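The Besska gripper and its 1000 clean cycles

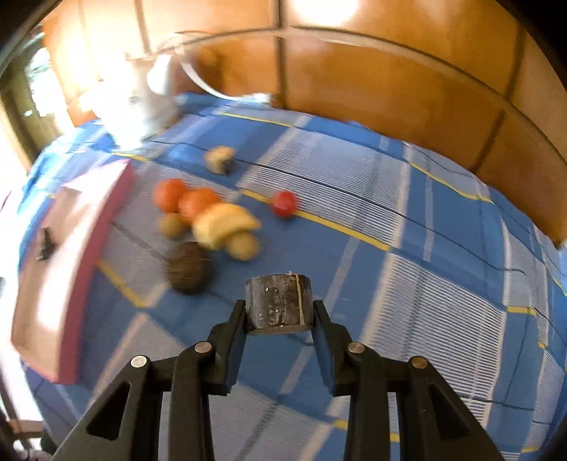

The gripper holding the small dark cylinder, fruit behind it.

Besska's page promises 1000 grips without a slip. Mine let go at 327. I had the force set at 32, same as every run in July, and the log still says "grip OK" for the drop. That bothers me more than the drop does. A tool that misses is one thing, but a tool that reports a hold it doesn't have is a safety problem. Support told me to update the firmware. I'll believe it when I see 800.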